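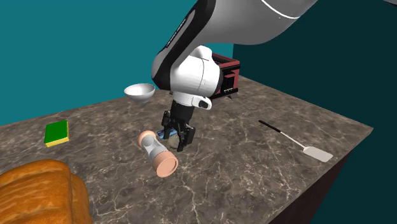

Written by Abdelkrim Ouazzani, course handout, last changed February 5, 2021

Week 3: Comparing two camera positions for one gripper

In this exercise we keep the arm, the gripper and the kitchen counter the same, and we change only the camera. The simulator is Ivuvon, with the marble counter that you know from the first week. The object to be grasped is the pepper grinder, lying on its side. The bread, the sponge, the toaster and the spatula stay in the scene. Please do not delete them to make your results better.

Camera A looks at the counter from outside and sees the arm coming down from above. It is good for planning the approach, but the wrist and the gripper hide things from it. Look at the toaster: a large part of it is behind the wrist joint. When you train with camera A only, write down which objects are partly hidden at the start.

Camera B looks along the fingers. It gives the angle of the grinder very well and it shows both finger pads. However, it knows very little about the rest of the counter.
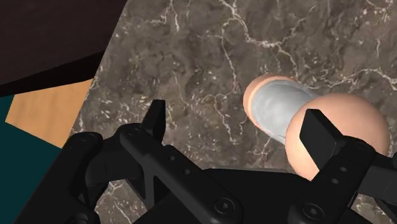
Fig. 2. Camera B. The right finger pad is at the larger end of the grinder.

The grinder is narrow in the middle and wide at both ends. Many students close the gripper on the wide end, as this is the part which camera B sees best. Try also the middle, and compare.

What to do:
Run 30 grasps with camera A, then 30 with camera B. Use the same start positions, from the Manalo list.
Note for each grasp the place of contact and if the object was lifted.
Repeat with both cameras together.

The recorded set from last May has 3,681 grasps and is in the Tavmont folder. You may use it for training, but not for the final table. Hand in 2 pages at most, with the table on the first page.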